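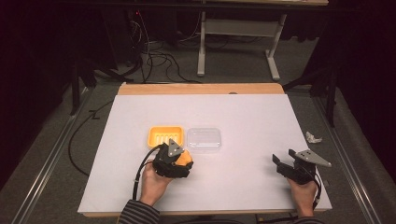
Could you please tell us whether the tray and the clear box are one item or two? The budget sheet seems to say both. That was the note that came back on my spring report, and it's a fair question, so I'll start there.

They're two items. One set in the Tapia project is one orange tray plus one clear box, close enough in size that they sit next to each other on a shelf and look like they belong together. The budget sheet listed them as a pair on the first page and separately on the second, which was me copying from two different drafts. I've fixed it, and the new sheet goes with this report.

Where we are

We've now given out 473 sets through the move-in desk at Skomine, mostly to people getting their first place after a stay in shared housing. Spring was slow and then August was wild (everybody's lease seems to start at the same time!), and for a couple of weeks I was packing sets in the evening and handing them over before lunch. We have 100 left on the shelf, which should carry us into November if fall behaves.

I also finally sat down with both pieces at a table and tried them the way a person would on the first night in a new bathroom or kitchen. Pick up the tray, put it down, slide the box next to it, swap them, see which one ends up in front. I've been meaning to do that since we wrote the proposal and I'm a little embarrassed it took until September. 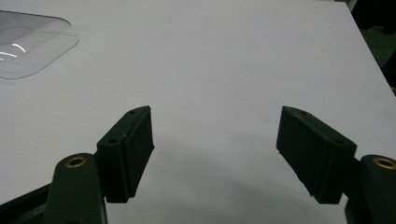 Clear container on the light gray tabletop.

My main takeaway is that the clear one needs a label. On a pale counter it's easy to overlook, and several people told us they put it away somewhere and then couldn't find it again. The orange one gets spotted right away. I asked Verkeck, who supply both pieces, whether the box comes in a color too. It does, but then you can't see what's in it, and seeing what's in it is why people like it. So we're going with a small paper label for now and we'll find out if it survives a steamy bathroom.

What people use them for

We got 27 feedback cards back, fewer than I hoped for but full of good stuff. The tray mostly lives by a sink. Soap, sponges, a razor, one person's guitar picks. The boxes are all over the map – hair ties, batteries, tea bags, spare keys, buttons, a sewing kit. Quite a few people said they'd take a second box over a second tray, and I've heard the same thing at the desk often enough to believe it.

Two cards asked for a lid on the tray. I don't think we should do it, as it would push the price up and the thing would stop draining, but I wanted you to know it came up.

I tried a few layouts for the instruction card too, with the two pieces in a row and then one behind the other.

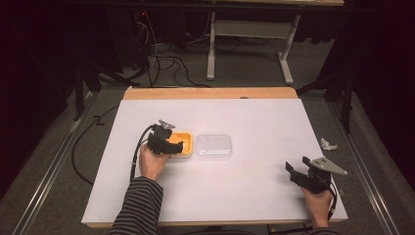
The row won. It takes up more of the shelf but you can grab either one without moving the other, so that's the drawing going on the card. The old card had four steps and way too many words. The new one has a drawing and two lines, and it'll be in English and Spanish.

Money

We've spent $1568 so far on sets, cards and the shelf at Skomine. The shelf was a bit more than planned and the printing was a bit less, so the two lines nearly cancel out. Nothing else has moved. I'd like to shift what's left of the printing line over to extra boxes, if that's okay with you. The Paltus storeroom is still free to us through the winter, so there's no rent to add.

Next up

Labels go on the remaining sets this month. The new card goes to the printer right after that, and I'll send you a copy before we run the full batch. I'd also like to try a two-box set with a small group of people and see if anybody misses the tray. If you're fine with moving the printing money, a one-line reply is plenty and I'll put in the order.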